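Betreff: Re: Einsatz des zweiarmigen Roboters in der Wäschelegung, Standort Dilleck
Von: Glória Sequeira, Betriebsorganisation Damana
An: Verteiler Textilservice
Zeit: 14:20 Uhr

Sehr geehrte Kolleginnen und Kollegen,

zu den Fragen des Herrn Kerekes nehme ich im Namen der Betriebsorganisation wie folgt Stellung.

Vilmos Kerekes schrieb:
> In der Legeabteilung besteht Unsicherheit darüber, was nach der
> Erprobung aus den Arbeitsplätzen wird. Betroffen sind 21 Beschäftigte.
> Ich bitte um schriftliche Auskunft zu folgenden Punkten: Bleibt die
> Frühschicht in der jetzigen Besetzung bestehen? Wer haftet für
> falsch gelegte Kundenware? Werden Leistungsdaten der Personen
> erhoben, die am Roboter arbeiten?

Die Besetzung der Frühschicht bleibt bis zum Abschluss der Erprobung unverändert. Der Roboter übernimmt in dieser Zeit keine Kundenaufträge. Gearbeitet wird ausschließlich mit Übungsteilen aus eigenem Bestand, derzeit mit Hosen und Oberteilen aus Fleece. Die Vorgabe lautet: Teil ausbreiten, Beine übereinanderlegen, quer falten, ablegen. Eine Haftungsfrage gegenüber Kunden stellt sich damit vorerst nicht.

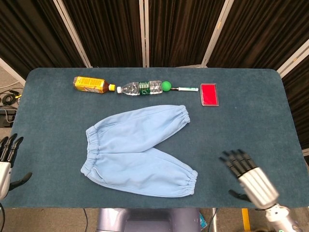
Übungsplatz Dilleck: hellblaue Fleecehose auf dem Legetisch, links und rechts die Hände des Roboters.

Hosen mit elastischen Bündchen bereiten nach Auskunft von Herrn Royer (Technik) weiterhin die größten Schwierigkeiten, weil sich der Stoff am Beinende zusammenzieht. Für glatte Flachwäsche ist keine Umstellung vorgesehen; sie läuft wie bisher über die Mangelstraße.

Mit dem Einsatz ändern sich einzelne Tätigkeiten. Drei Beschäftigte der Legeabteilung werden im August in der Bedienung und Überwachung unterwiesen. Sie bereiten die Teile vor, prüfen das Legeergebnis und unterbrechen den Lauf bei Störungen. Die Unterweisung leitet Frau Negussie; sie gilt als Arbeitszeit. Die Teilnahme ist freiwillig, eine Ablehnung bleibt ohne Folgen für die Eingruppierung.

Protokolliert werden Bewegungsabläufe des Roboters und die Zahl der Durchgänge. Vorgesehen sind insgesamt 3.000 Durchgänge, von denen jeweils 100 gemeinsam ausgewertet werden. Eine Zuordnung zu den bedienenden Personen findet nicht statt. Den Entwurf der entsprechenden Betriebsvereinbarung erhalten Sie über Herrn Bailly.

Anmeldungen zur Unterweisung sowie Änderungswünsche zum Entwurf richten Sie bitte schriftlich an die Betriebsorganisation. Der Standort Fernis ist von der Erprobung nicht betroffen.

Mit freundlichen Grüßen
Glória Sequeira
Damana Textilservice, Betriebsorganisation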